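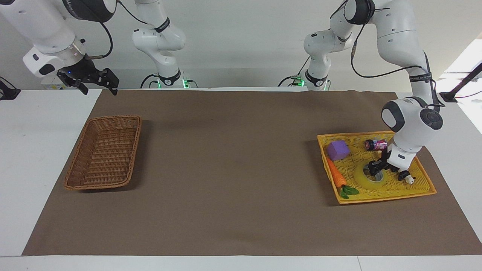
Brown mat on the packing table – converted!

Posted by drillow_dee
I've been packing parcels on a bare white tabletop for years and only put a big brown mat down in May, and I can't believe I left it so long! Everything shows up on it. Clear bags, white labels, the little curls of tape backing that used to end up stuck to my elbow. I keep a yellow tray at one side for things waiting to be wrapped and the middle of the mat stays free for the job in hand.

So, who else uses one, and what do you have on yours? I'm after ideas, particularly for trays and tape.

Reply from Vikas Tomar
Yes! Mat convert as well. Mine came from Pallville and it's a smooth matte one, much kinder on the eyes than the shiny sort under a strip light. I leave a margin of bare table all the way round so I've got somewhere to put a pen down.

Trays with holes in are my favourite. They weigh next to nothing and you can tip the dust straight out of them over the bin. I've got two, one each side, and I wouldn't go back to cardboard boxes.

Reply from bostell_bits
Going to disagree on the mat, sorry. I tried one for a whole winter and the boxes wouldn't slide. When you're turning a carton to tape the far side you want it to spin, and on bare table it does. Took mine up on a Friday afternoon and had a much happier evening.

Trays I'm all for, though solid ones. Small screws go straight through a perforated bottom.

Reply from drillow_dee
Fair point on the screws! I mostly send out cotton reels and buttons on cards, so nothing tiny gets loose. The sliding has never bothered me, but my boxes are small – I can pick one up and turn it in the air.

Tape is where I get properly excited. I've gone over to the yellow see-through kind on a cardboard core and I love it. You can read a label through it, and you can still tell at a glance which seams you've done, which you can't with the crystal clear stuff.
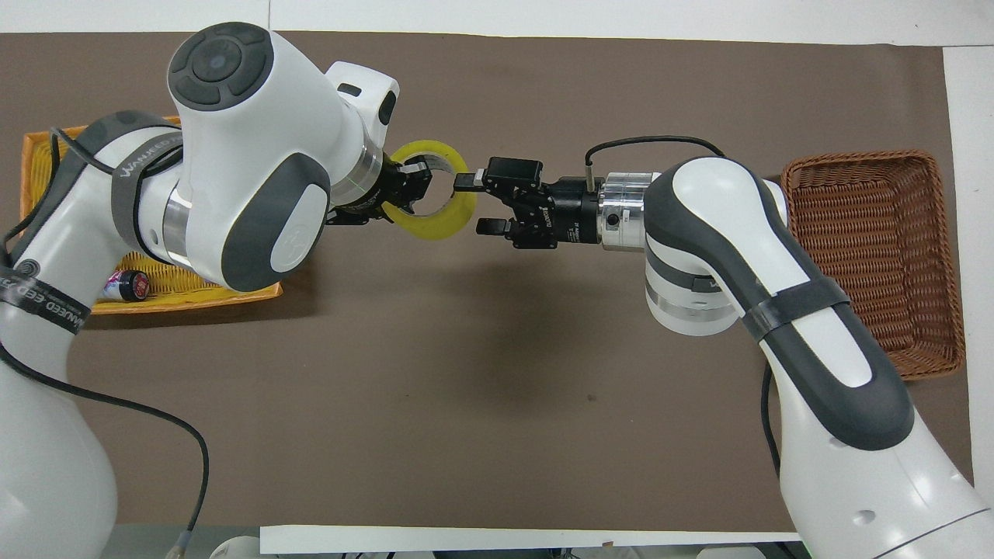 I don't use a dispenser either. I like to have the roll in one hand, tilted a bit, and go looking for the end with the other. Fold the end over on itself after every strip and you've got a tab waiting for next time.

Reply from Volker Kröger
No dispenser?! I did 89 parcels in the week before our spring fair and my thumbs would have fallen off. A decent tape gun with a sharp blade is worth every penny. You do have to clean the blade, mind. White spirit on a rag, and let it dry before you load a new roll.

Agree about yellow tape. Brown is fine for big cartons but it looks gloomy on a present.

Reply from Vikas Tomar
I'm with Volker for big runs and with Dee for the odd few. My gun lives in a drawer until I've got 15 or more to do.

Reply from bostell_bits
Paper tape, the lot of you. It tears by hand, you can write on it, and the whole box goes in the recycling. I bought a case of it and I'm still cheerful about it.

Reply from owino_mo
Paper tape lifts in my cold garage, so I've gone back to plastic. On the mat question, has anyone tried half and half? Mat on the left for sorting, bare table on the right for taping. I've got an offcut I could use.

Reply from drillow_dee
Ooh, half and half! Bostell might even approve. Mo, please try it and tell us how the edge behaves – mine curled at one corner for the first few days and I had to weigh it down with a box of 500 envelopes.

Reply from owino_mo
Will do. Cutting it tonight if I can find the good scissors.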